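Stilitz Lid Handling Demonstrations – Data Card

Overview
This release contains demonstrations of household handling tasks recorded by remote control at the Hidell laboratory. An operator guides a two-finger gripper through each task while the wrist camera and joint positions are logged together. The present card covers the cup and lid subset.

Contents
Episodes: 168
Training split: 118
Validation split: 28
Held for testing: the remainder, released on request
Operators: two, both trained on the Fadik control station

Collection procedure
Each episode begins with the arm at its rest position and ends when the operator releases the trigger. Operators were instructed to approach slowly and to close both fingers on the rim before moving. Episodes longer than 40 seconds were stopped and recorded again. Failed grasps are kept and carry the label "retry".

Known limitations
Backgrounds vary in color and pattern – users who train on cropped views should check their results against the full image. Force readings are not included in this version.

Maintenance
Corrections should be addressed to Emerson Trindade, data steward. Please cite the episode number. 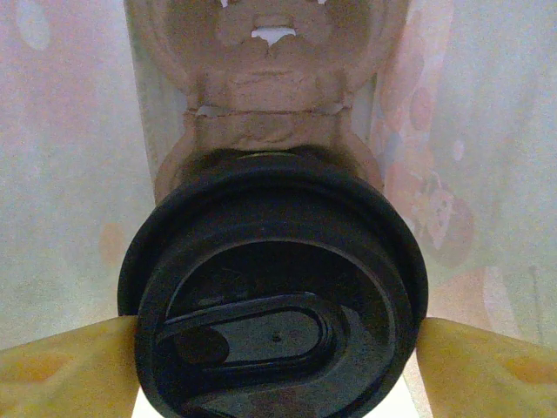
Wrist camera view: black cup lid held at the rim between the two gripper fingers.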